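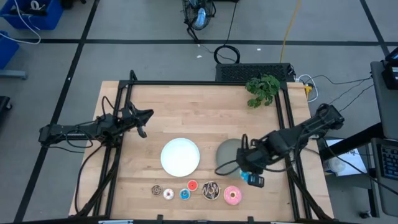

Part Three: The Blue Donut

So the right arm had a droop, and I was the one who had to go find out why.

I should back up a bit. Our cell at Ralholm is two black arms facing each other over a wooden table, and their whole job that fall was to put toy donuts on plates. I'd been hired in August to keep the cell alive, which meant tightening, greasing, recalibrating and watering the plant (the plant wasn't in the contract, it just sort of became mine). The left arm we called Hidayat and the right arm we called Ellus. The names were on the door when I got there and I never asked.

Hidayat was a sweetheart. Hidayat went where you sent it. Ellus had been coming in low since Monday, and every time it reached for the gray plate it landed a little under where the software swore it was.

"It's the wrist," Kiprono Mosoti told me over the phone. He had built the cell and then moved two time zones away, and he could still diagnose it with his mouth full. "It's always the wrist."

"I did the wrist."

"Then do the wrist again!"

I did the wrist again. I backed off the four screws, seated the flange, ran them up crosswise a quarter turn at a time and sent Ellus home and back. Same droop. I swapped the order and tried from the other side. Same droop. Then I ate a granola bar on the floor and sulked at it for a while.

The thing about our log is that it only goes by run number, and it's got a comment field that people mostly use for complaining. I scrolled back through it with my bad hand (I'd pinched my thumb in the clamp drawer, long story) and got to run 239, where the numbers for the shoulder joint started to wander. They crept. By run 370 they were far enough out that even I could see it without squinting, and I'd been fixing the wrong end of the arm all week.

"Shoulder," I said, when Kiprono picked up.

He was quiet for a second. "Huh," he said. "How's the cable lying?"

Now, I'd looked at those cables so many times that I'd stopped seeing them. There's a loop that stands up near the gripper and another that swings out to one side, and you get used to them the way you get used to a neighbor's wind chimes. But I had never once followed the run all the way back to the base with my fingers. So I powered the arm down, held up the forearm with my good hand, and went along it inch by inch. Right behind the shoulder somebody had put on a zip tie, pulled so tight the jacket had gone shiny. Every time Ellus reached out, the cable ran out of slack and tugged.

I knew that zip tie. It was a green one, from the Pasix bag I keep in my own jacket. I'd put it on there my second week, very proud of how neat it looked.

"Find anything?" said Kiprono.

"Yep," I said. "Bad zip tie."

"Who puts a zip tie there?"

"No idea," I said, and I'm still not sorry -- well, a little sorry.

I snipped it, gave the cable a hand's width of slack, and put on a loose wrap of the hook-and-loop stuff instead. Then came the boring part, which I secretly love. Shoulder to the hard stop. Zero it. Out to the first reference pose, check, out to the second, check, and back to the stop again to see if it lies to you. I wrote 22nd November in the log and under comments I put "cable re-routed, shoulder re-zeroed," in the most innocent handwriting you can manage with a keyboard.

It was late by then and the building had gone down to that one hum it does. I set out the donuts for a test, all crooked, because I was too tired to make a nice row. The pink one, the chocolate one with the drizzle, red, blue, the little ones on the end. I put the other blue one up on the gray plate, since that was the one Ellus had been missing all week, and I left the white plate alone.

"You ready?" I said. I talk to them, okay? It's a long shift.

Hidayat stretched out over its corner and held there with its gripper empty, waiting its turn. Ellus swung in from the right, came down over the gray plate, down some more, and slowed. I had my palm on the stop button and I was leaning so far over the keyboard that my hair was in it.

The fingers came in beside the blue donut. Beside it! Level with it! I could have kissed the thing.

"Well?" said the phone. I'd forgotten he was still on.

"Hang on," I told him, and I pressed the key to close the gripper.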